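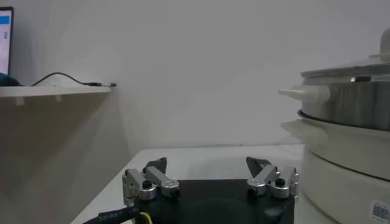
3. Registration labels and routing marks on the Tileo–Sudisano mail

3.1 Material

The study is based on 373 registered covers and fronts that passed between the post offices at Tileo and Sudisano, either directly or by way of the sorting office at Cù. All were recorded in the Sistico register of postal history, in the version closed to new entries on 26 May 2023. Loose labels and stamps on piece were left out. A label that has been removed from its cover can no longer be tied to a route, and several of the loose examples known to the trade have been regummed.

Of the covers recorded, 288 carry a registration label that can be read in full, with both the office name and the serial number. The remaining 85 have labels that are torn, overstruck or partly covered by later forwarding slips. These were kept in the sample for the study of backstamps but play no part in the numbering tables.

3.2 Label types

Four types of label were in use at the two offices. Type 1 has the office name in thick capitals above a boxed R. Type 2 is similar, but the name is in thinner letters and the box is open at the left. Type 3 has no printed name; the office was added by hand or with a small rubber stamp, usually in violet. Type 4 is perforated on all sides and was supplied in rolls, so that the first and last labels of a roll may show a straight edge at top or bottom.

Earlier lists treat Type 2 as a worn state of Type 1. The present material does not support that view. The spacing between the R and the serial number differs by a constant amount on every Type 2 label measured, and both types were in use at Sudisano in the same July. A separate printing is the more likely explanation – perhaps ordered when the main supply ran low.

Type 3 is the most difficult of the group. The handstamped name was applied at the counter and is often weak or doubled. Where the name could not be made out, the cover was assigned to an office by its date stamp alone, and such cases are marked with a dagger in the tables.

3.3 The Cù transit mark

A transit mark of Cù appears on the back of 177 covers. It is a single circle with the date in one line and a small star at the foot. The star is missing from late strikes, where only a faint dot remains. This change is gradual and should not be listed as a second mark.

The presence of the transit mark does not by itself prove that a cover was opened from its bag and sorted at Cù. Registered items were entered on a separate bill, and the clerk was required to strike each item as it was checked against that bill. Closed bags for Sudisano were at times checked in the same way. Covers without the mark are also open to more than one reading, as they may have traveled by the direct road service or may simply have been missed.

For this reason route assignments in the tables rest on the interval between dispatch and arrival as well as on the mark. Where the two disagree, the cover is listed as uncertain.

3.4 Limits of the sample

Collectors have long preferred clean covers with high serial numbers, and commercial mail in poor condition is likely to be underrepresented. Counts by type should therefore be read as a guide to what has survived. They do not show how many labels were issued, and no printing records for Types 2 and 3 have been located at either office.

Figure 1. Gripper with two silver finger assemblies, fingertips spread apart.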